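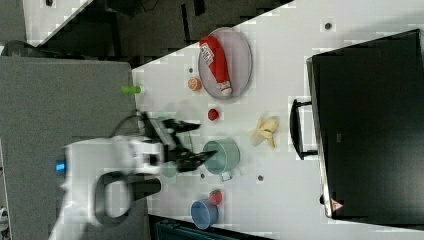 Gripper open between the strawberry and the green pot, Tuesday, before lunch.

Spent the morning on the budget again. Voreck wants 14 for the second arm, in thousands, and the quote runs to four pages, one of which is about the crate. Kesico is cheaper until you get to the line called "commissioning," and then it isn't. I wrote 2000 next to it in pencil and went to get coffee.

Fingers are the real trouble. We go through them like socks. A new pair from Lahtinen is 200, so I put down five pairs, which makes a nice round 1000 and looks like I made it up. I'll add some decimals before it goes to Breldale.

Meanwhile the cheapest things on the table do most of the work. The ketchup bottle on its plate, the banana peel, the blue cup: all of it together costs less than shipping on one cable. There is still no budget line for fruit. I tried "consumables" last year and got asked whether we were eating them.

Left to do: ask Voreck if the price holds through May, find out what a service visit costs when the arm is fine and we're the problem, decide if we want the second table before the second arm or after. I'd say before. I said that last time too, and we bought a cabinet.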